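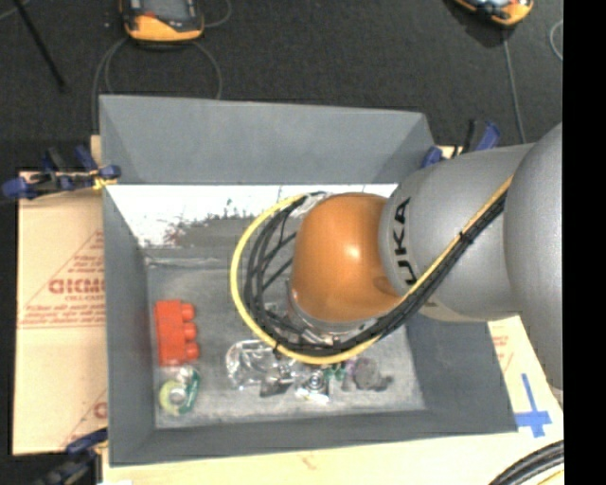 Tullilach Bin Module 2

Path planning and pick selection for mixed bins

Tullilach is a software package for robot cells that take single items out of a bin of unlike parts. It covers object segmentation, pick ranking, collision-checked arm motion and recovery after a missed pick. The Bin Module is the part of the package that deals with the bin itself: its walls, its floor, and the space the wrist and its cabling need while the arm is inside.

The software is made by Gikance and runs on the cell computer next to the robot controller. It does not replace the controller. Joint limits, speed limits and all safety functions stay where the robot manufacturer put them.

What the module does

Bin model. The bin is entered as four walls and a floor, each with its own angle. Sloping walls are supported. A bin with straight sides can be entered by length, width and depth only. The module then fits the model to the depth data and reports the difference at each wall. If a wall is off by more than the set limit, picking is held until the operator accepts the new fit.

Dress pack envelope. Hoses and cables routed outside the arm change shape as the wrist turns. Most planners treat the arm as bare links, and the first loop of hose to catch a bin wall stops the cell. Tullilach lets you attach a soft volume to any link. The volume is taught by moving the wrist through its range while the depth sensor records the outer limit of the hose. A wide loop, such as the yellow one around the orange joint on the KUKA arm shown on this page, should be taught in both wrist directions.

Floor noise filter. Scratched or worn bin floors produce small false objects in both color and depth. The filter keeps a reference of the empty bin and subtracts marks that do not rise above the floor. Take a new reference whenever the bin is changed or turned.

Clear and shiny items. Transparent packaging and polished metal return little usable depth. For these the module falls back to a color outline and estimates height from the floor plane. Picks made this way are flagged in the log as "low depth" and are run at reduced approach speed. A bin holding a toy block, a tape roll and a clear plastic item will normally use both methods in the same cycle.

Partial views. An item with part of its outline hidden by the arm or hose is not ranked. It is kept as an obstacle and looked at again after the arm has left the bin.

Pick cycle

1. The arm moves to the clear position and the scan is taken.
2. Segmentation returns a list of items with outline, height and confidence.
3. Candidates are ranked by reach, wall distance and confidence.
4. The planner checks the first candidate with the full arm model, including the dress pack envelope. If no path is found, the next candidate is tried.
5. The path is sent to the controller as joint waypoints.
6. The grip signal is read. A missed pick lowers the rank of that item for the next two scans.

In our bench test the planner was given 733 pick requests over a mixed bin. Median planning time was 157 ms on the standard cell computer. In 33 requests no path was found with the envelope switched on, and the item was passed over. The request log and bin model are included in the download, so the run can be repeated on your own computer.

Setup notes

Clamp the bin before calibration. The wall fit corrects for a small shift, but a bin that moves during a pick will produce a stale model until the next scan.

Clamps, fixtures and anything else that stands near the rim must be entered as obstacles. Use the block tool in the cell editor. Simple boxes are enough, and a margin can be set for each one.

Floor tape can be used as a visual reference for placing the bin by hand. The software does not read it.

Teach the dress pack again after any change to hose length, cable ties or bracket position.

Requirements

Cell computer: 64-bit Linux, dedicated network port for the controller
Depth sensor: fixed mount, with a clear view of all four walls from the scan position
Robot: six-axis arm with an external waypoint interface
Gripper: any type with a digital grip signal
License: one per cell computer, no dongle

Works with

Coltico scene recorder, for saving scans and replaying them offline
Botha cell editor, for obstacles, margins and bin models
Plain joint logs in CSV format

Known limits

Nested items are treated as one object unless their edges are visible from the sensor.
The dress pack envelope is static for a given wrist angle. Swing at high speed is not modeled, so use the margin setting.
Bins with lids or inner dividers are not supported in this version. Divider support is planned for the November release.

Ordering

The Bin Module is supplied as an add-on and needs a current Tullilach base license. Existing users of Module 1 can upgrade without a new calibration, but must teach the dress pack envelope before automatic mode is enabled. Send the robot model, sensor model and inside bin dimensions with your request.

Page last revised: September 14, 2023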